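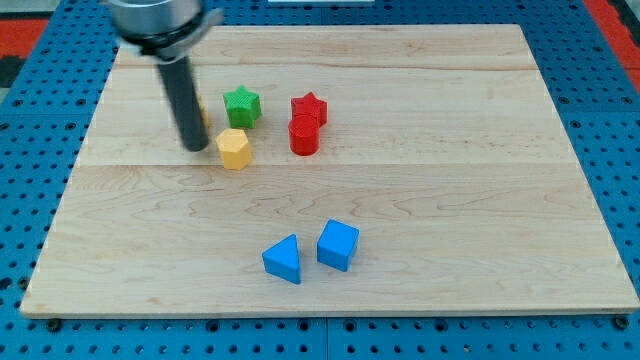
# Cullora Tabletop Pushing Kit

Before you spend real money on a hand with fingers, consider a stick. The Cullora kit gives your arm a plain rod with a blunt tip and something to shove around, and it will keep a new lab humble for most of a semester.

**In the box**

- Push rod, rounded tip, with clamp collar
- Colored blocks: stars, hexagons, cubes and so on
- Pale wooden work board
- 2 spare rods (you will drive the first one into the table)

**Not in the box:** the arm, the table, patience.

**Price:** $308. Replacement block sets are $50, and you'll want one in the budget from day one. Blocks go home in pockets. Ilaria Valentini in our order office has stopped asking how.

**Planning notes**

The collar fits Fovis and Khoury wrists as shipped. Seltico owners need the adapter ring, which we sell separately and feel a little bad about. Measure your reach before ordering: the far corners of a board are where cheap arms go to sulk. A perforated table makes mounting easy, and moving everything one hole to the left after lunch even easier, so mark your holes.

Purchasing departments like to ask why a rod costs more than a broom handle. Catrin Wogan will send a quote with the word "end effector" in it, and that usually settles things.

Lead time is 2 weeks, longer in January. Returns accepted if the rod is still straight.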